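# Laretti Plollar 68 Dehumidifier

**Equipment category:** Moisture control, portable
**Available through:** Ranumholm Equipment Service
**Page last revised:** June 27, 2019

The Plollar 68 is a portable refrigerant dehumidifier made by Laretti for offices, classrooms, storage rooms, and finished basements. It removes up to 68 pints of water a day under the manufacturer's rated conditions and is intended for floor areas of up to 3,600 square feet. The unit is available from Ranumholm Equipment Service for purchase or for monthly rental. Departments that already hold a service agreement may add the unit to that agreement without a separate application.

The Plollar 68 replaces the Lencho portable series, which was withdrawn from the rental list in February. Lencho units that were purchased outright remain covered for repair as long as parts can be obtained. Filters and drain hoses for the two models are not interchangeable.

## General description

The unit draws room air through a washable filter at the rear, passes it over a cold coil, and returns it to the room through a grille at the top. Moisture collects on the coil and falls into a removable bucket at the front. When the bucket is full, a float switch stops the compressor and a light comes on beside the control panel. The unit starts again on its own once the bucket has been emptied and pushed fully home.

A humidistat is built into the control panel. The operator sets the desired relative humidity and the unit cycles on and off to hold it. There is also a continuous setting, which bypasses the humidistat and is meant for drying a room after a leak or a flood. Continuous operation should be used only with a drain hose attached, as the bucket will otherwise fill overnight and the unit will stand idle until morning.

The fan has 2 speeds. The low speed is suitable for occupied rooms. The high speed is noticeably louder and is best kept for evenings, weekends, and unoccupied storage areas.

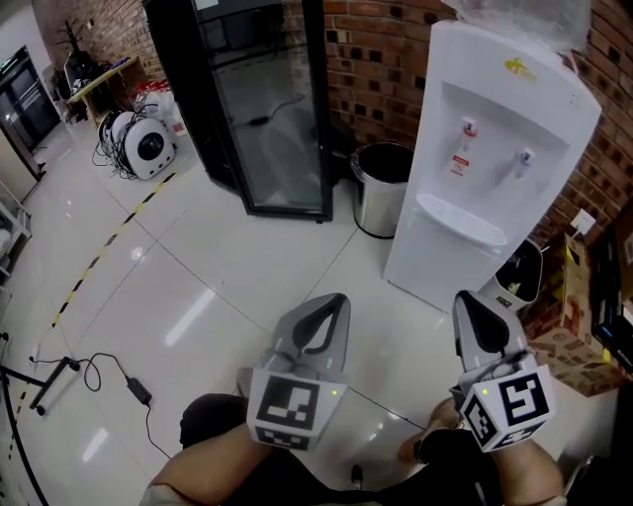 ## Specifications

| Item | Detail |
|---|---|
| Manufacturer | Laretti |
| Model | Plollar 68 |
| Rated removal | 68 pints per day |
| Maximum floor area | 3,600 square feet |
| Weight, bucket empty | 82 pounds |
| Fan speeds | 2 |
| Collection | Removable bucket or gravity drain hose |
| Filter | Washable mesh, rear access |
| Power | Standard grounded household outlet |
| Casters | Four, front pair locking |
| Restart after power loss | Automatic, at last setting |

The rated floor area assumes a single open space with ordinary ceiling height and closed windows. Where an area is divided by walls, each closed room should be treated separately. A unit placed in a corridor will do very little for the rooms that open onto it if their doors are kept shut.

## Selecting the right unit

Before placing an order, the requesting office should take humidity readings in the affected area over several days, in the morning and again late in the afternoon. A simple dial hygrometer is sufficient. Readings taken during heavy rain should be noted as such, because they may not reflect the usual condition of the room.

A reading that stays high in all weather usually points to a building fault. Common sources include blocked gutters, soil graded toward the wall, a leaking supply line, and clothes dryers or kitchen fans that discharge indoors. A dehumidifier will lower the humidity in such a room for as long as it runs, but the source will remain. Ranumholm Equipment Service asks that these conditions be reported to the building manager before a long-term rental is requested.

Hard floors and masonry walls deserve particular care. On a humid day, moisture may condense on a cool tiled floor and leave it slippery, and the same film can be mistaken for seepage from beneath. To tell the two apart, tape a square of clear plastic sheet to the floor along all its edges and leave it in place overnight. Water on the upper side of the plastic comes from the room air. Water on the underside comes from the slab, and the matter should be referred for inspection.

The Plollar 68 is not suitable for the following:

- unheated garages and sheds in winter, where the coil will frost and the unit will spend most of its time defrosting
- swimming pool enclosures
- rooms where solvents, fuels, or heavy dust are present
- rooms with fixed ventilation that cannot be shut off

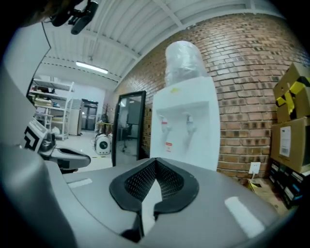 ## Delivery and handling

Units are delivered on a pallet and moved to the room of use by the delivery crew. A clear route must be available from the entrance, and any elevator must be rated for the combined weight of the unit, the hand truck, and its operator. The Plollar 68 weighs 82 pounds with the bucket empty and must not be carried up stairs by one person.

The unit must remain upright during transport. If it has been laid on its side for any length of time, it should stand upright and unplugged for a full day before it is started. This allows the oil in the compressor to settle. Damage caused by early starting is not covered by the warranty.

Packing materials should be kept until the first inspection is complete. For rental units, the carton and foam corners are collected with the unit at the end of the term, and a charge applies if they have been thrown away.

## Placement

Place the unit on a firm, level floor near the center of the area to be dried, or against a wall where foot traffic makes a central position unsafe. The rear intake must not be pressed flat against the wall. Curtains, coats, and stacked paper should be kept well clear of the top grille, and nothing may be set on top of the cabinet.

The power cord must reach the outlet without an extension cord. Where the only available outlet already serves a refrigerator, copier, or heater, another position should be chosen or an electrician consulted.
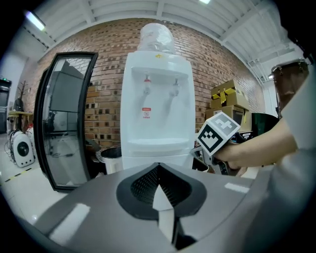 Shared rooms often have only a few stretches of free wall, and the dehumidifier will have to be fitted in among appliances that are already there. The position should be agreed with the office responsible for the room before delivery day. A floor-standing water dispenser of the hot-tap type, such as the white one against the brick wall, should keep its place, and the dehumidifier should go far enough to one side that the inverted bottle can be lifted off and replaced without anyone leaning across the grille. Spills from a drip tray must not be able to reach the cord or plug. Water collected by the dehumidifier is never to be used for drinking, and the bucket should not be rinsed at a sink used for food.

## Draining

The bucket may be emptied into any floor drain, utility sink, or toilet. It should be carried level with both hands, using the molded grips. In damp weather, daily emptying should be expected.

For unattended operation, attach the supplied hose to the outlet at the rear and run it downhill to a drain along its full length. A hose that rises at any point will hold water and may cause the bucket to overflow behind the panel. The unit has no internal pump. Where no low drain is available, a separate condensate pump can be ordered from the accessories list below.

## Care and maintenance

The filter should be removed every two weeks during regular use, vacuumed, and washed in lukewarm water with a little dish soap. It must be fully dry before it is put back. Running the unit without its filter allows lint to collect on the coil, where it is difficult to remove.

Wash the bucket at the same time and check that the float moves freely. Scale on the float can be removed with white vinegar. Bleach and scouring powder must not be used on any part of the unit.

Coil cleaning is carried out once a year by a service technician and is included in the rental rate. Owners of purchased units may book it separately.

### Common faults

**The unit runs but collects little water.** Check the room humidity first - the air may already be dry enough. If it is not, inspect the filter and confirm that doors and windows are closed.

**The unit will not start.** Confirm that the bucket is fully seated. If it has just been switched off, wait several minutes, as a built-in delay protects the compressor.

**Frost is visible on the coil.** The room is too cold or the airflow is blocked. Switch the unit off and let the frost melt completely.

## Accessories

- Replacement filter
- Drain hose with threaded fitting
- Condensate pump with check valve
- Dial hygrometer
- Spare caster set

## Warranty and returns

Purchased units carry the Laretti limited warranty for parts and labor. The warranty card must be completed by the office that will use the unit. Claims should include the serial number, found on the plate behind the bucket, and a short written account of the fault.

Rental units must be returned drained, with the filter, hose, and bucket in place. The service should be notified well ahead of the intended return date so that collection can be arranged. Rentals that are not ended in writing continue month by month at the same rate.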